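Lovmont Help Desk > Furniture and Fixtures
Ticket: Meeting table, second floor, "sticky"
Opened by: Natanael Damasceno
Assigned to: Abdelilah Kettani
Priority: High (set by requester)
Status: Closed, with conditions

Natanael Damasceno, 9:10 am
The long table in the Donnelly room is sticky. Paper sticks to it. My sleeve stuck to it during the client call and made a noise when I lifted my arm, and the client asked if everything was all right. I have wiped it twice with the stuff under the sink and it is worse. Please replace the table.

Abdelilah Kettani, 9:45 am
Thanks for the ticket. We're not going to replace the table. Which stuff under the sink? There are several stuffs under that sink and I would not put most of them on wood.

Natanael Damasceno, 9:52 am
The yellow one.

Abdelilah Kettani, 10:05 am
The yellow one is Droller floor polish. It's for the hallway. You have been polishing a table with floor polish, in layers, which would do it. Priority changed to Normal.

Natanael Damasceno, 10:08 am
It was sticky BEFORE the yellow one. That's why I used the yellow one. Priority changed to High.

Abdelilah Kettani, 11:30 am
Fair point. I went up and had a look. Notes so far:

Whole top is tacky, worst at the window end where people put their lunch. Hallway polish is sitting on top in swirls. Underneath that there's an older film which I'd guess is furniture spray, years of it, plus whatever comes off forearms. I pressed a sticky note to the table, adhesive side up, and it stayed.

Tried so far:
Dry microfiber cloth: stopped moving after a few inches.
Warm water, no soap: nothing, apart from a wet table.
Warm water with a little dish soap, cloth wrung out hard: some brown on the cloth, which is encouraging and also disgusting.

Booking the room out until tomorrow. Please don't help.

Natanael Damasceno, 11:34 am
I have a 2 pm in there.

Abdelilah Kettani, 11:36 am
You have a 2 pm in the kitchen.

Abdelilah Kettani, 4:20 pm
Progress. The dish soap was getting through the old film but not the Droller. I found the leftover Asetti cleaner from when the shelves were done and tested it on the underside, left it for 5 minutes, wiped, dried. No change in color, no fuzzy grain. Then a small patch on top near the wall. The polish came off in gray crumbs like an eraser. Did the rest in sections, going with the grain, clean cloth each time, then a damp cloth, then a dry one. I'm out of cloths. If anyone is missing a dish towel from the kitchen, I don't know anything about it.

One section needed a second go. It was lunch, and fairly old lunch. I believe there was honey involved.

Leaving it overnight with the door shut. The sign on the door says DO NOT USE TABLE. I've also put it on the room calendar, as I have met the people who work here.

Abdelilah Kettani, 8:40 am
Checked it first thing. Forearm test passed, no noise. Paper slides. There is a grain on this table, which I didn't know, and I've been eating birthday cake off it since I started.
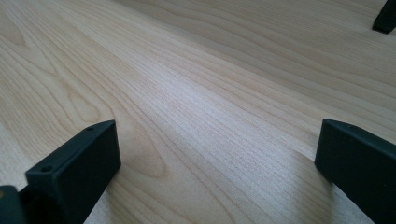

Tabletop after cleaning. Bright band across the middle is reflected light.

Natanael Damasceno, 9:02 am
OK that does look better. Is the shiny bit still sticky though?

Abdelilah Kettani, 9:05 am
No. See caption.

Natanael Damasceno, 9:15 am
I went and touched it. It's fine. It's a bit pale? Was it always that pale?

Abdelilah Kettani, 9:21 am
I'd say so. What you remember as the color of the table was the lunches.

Natanael Damasceno, 9:24 am
Can we at least get a new table next year

Abdelilah Kettani, 9:40 am
Separate ticket, please. Closing this one on the following conditions:

Spills get wiped with a damp cloth, then a dry one. No spray of any kind. Hot cups go on the coasters, of which we own 4, all currently in the drawer with the dead markers. The Droller has moved to the hallway closet and now has HALLWAY written on it in large letters on both sides.

Status changed to Closed.

Natanael Damasceno, 1:17 pm
Reopening. The chairs are sticky.

Abdelilah Kettani, 1:19 pm
What did you use on the chairs?

Natanael Damasceno, 1:31 pm
Closing this.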